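Speaker notes: Building a hand-held gripper in a shared shop
Kilside open bench evening, May. Slot is 18 minutes, questions after.

Opening

Say hello, say where the bench is. Mention that the parts list is on the Kilside wiki under "Zernstead," which is the name of the gripper. The older one was called Cotitz and a few people in the room built it. Don't spend time on Cotitz unless asked.

What the thing is for: you hold it, squeeze, pick things up, and the camera on it records what the fingers did. Later an arm with the same fingers can be trained on the recordings. One minute on this. Most of the room has seen an arm run.

Body

The shell is printed in two halves. First version took all night on the shop printer and warped at the corners. We turned the halves to stand on end and used a wider brim. Print time now is 16 hours for the pair.

Pass the shell around here. Start it on the left side of the room.

Mention the slots. If you move them, check the inside ribs in the file, they do not move with them.

Fingers

Spend the most time here. Things to cover:
Bare printed plastic slips on anything glossy.
Rubber sheet grips well but peels at the front corners.
The mesh-surface pads have held up best. Thick border all the way around so the edge doesn't lift.
Left and right pads have to meet flat. Close them on a strip of paper and pull.

We logged 301 grasps on one pair before changing them. The left pad went first. I don't know why and would like to hear from anyone who does.

Camera

The camera looks out over the top of the body toward the fingers. The lens is very wide, so you get the fingers and most of the room too. Show the slide. 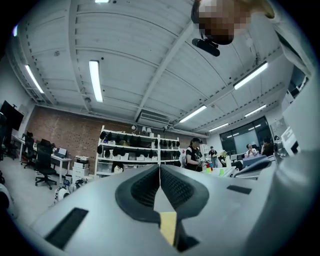 Slide 4. Camera view with the finger pads together. Dark ring at the corners is from the lens.

Leave it up for a bit. Point to where the pads meet. That line should sit near the center. If it drifts to one side between sessions, the mount has moved and the recordings won't match each other.

Point to the ceiling lights. With this many tubes in view the exposure matters, so lock it before recording. On auto, the fingers go dark whenever you tip the gripper up. We lost an afternoon of recordings to that.

Then the yellow strip, low in the middle. It's easy to find on playback and I use it to check that the view hasn't rotated.

Practice objects

Small cups are a good start. They are light and they roll when you miss. Move on to boxes, then cloth. Cloth is still bad.

What went wrong

Squeeze spring too stiff. My hand was done after ten minutes. Swapped for a softer one from the Palaniappan spring kit.
Screws backed out of the shell. Threadlocker fixed it, but keep it off the printed plastic, it cracks.
Cable pulled loose at the camera end. Now there is a clamp inside the shell.
File names. Write down the pad version with every recording.

Still to do

Lighter shell. A left-handed trigger. A jig for setting the camera mount, so it stops being done by eye.

Close

Spare shells are in the bin under the laser cutter, take one if you will build it. Pads have to be signed out. Bring the one going around the room back to the front before questions.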